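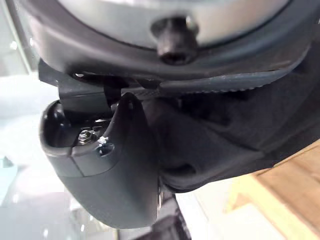 The business end of a gripper, seen from the wrist.

About Fundamell

Fundamell is the robotics club of Vidier College. We meet after lessons on Mondays and Wednesdays, and on the Saturdays before a competition, when we meet until somebody's parents ring. Membership is open to anyone in Year 10 or above. You don't need to know how to program. Several of us didn't, and a few of us are still being vague about it.

What we do

We teach a two-armed robot to do laundry. More exactly, we teach it to pick clothes up, hold them and put them somewhere sensible, a skill most of our members have yet to show at home. The club voted for laundry over football by a margin of one, and the losing side has been very decent about it.

Clothes are harder than they look. A box is the same shape every time you meet it. A T-shirt has never been the same shape twice, and it folds itself over whatever you were about to grab. Our first term went on a single sock. We still have the sock.

How the club began

Iraís Escobedo started Fundamell when she came to teach physics here and found a cupboard full of motors with no labels. The first robot had one arm and could push a pencil off a desk, which it did at two open evenings running. The second arm came later, paid for by a sponsored walk, a cake sale and a grant from Parsons, the engineering firm by the station. Between them they raised 1,899 pounds. The cakes did better than the walk.

The name was meant to be "Fundamental", but the banner was ordered by phone. We have grown into it.

How we work

There are three groups. Hands looks after the grippers, the screws, the padding and anything that rattles. Eyes looks after the cameras, including the small ones at the wrists. Brains writes the software and blames Hands. Everyone changes group at half-term, so that everyone has been blamed at least once.

A normal session goes like this. We check the bolts and clear the cables, or say that we have. Two people drive the arms while a third keeps the log. Each attempt goes down as a hold, a drop or a "discuss".
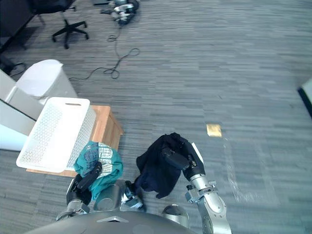 T-shirts with big prints are popular with Eyes, who like having something to look for. Dark clothes are less popular. A navy garment has a front, a back and an inside, and on camera they can be very hard to tell apart, so we practise with plenty of them. All clothes are donated by members and returned at the end of term, mostly to the right people.

The log now has about 3,000 attempts in it. Of those, 390 are marked "discuss", and we have discussed nearly all of them.

Competitions

Our main event is the Skondex, held every December in a sports hall with poor heating. Teams get 17 minutes to deal with a basket of clothes they haven't seen before. In our first year we came last. In our second we came second to last, having moved three shirts and a pillowcase, and were given a certificate for Clear Documentation. It hangs by the door. We are going again this year with better padding on the fingers and a rule about who is allowed near the emergency stop.

Joining

Come along to any Monday session and ask for whoever is holding the screwdriver. Tie long hair back and leave scarves in your bag. There is no fee, though we do ask for one item of clothing you can spare for a term. Please wash it first. That rule also has a history.

Parents and carers are welcome to watch the last half hour, and the kettle is in the prep room next door.

Page last updated 10 June 2019 by Brains, checked by Hands.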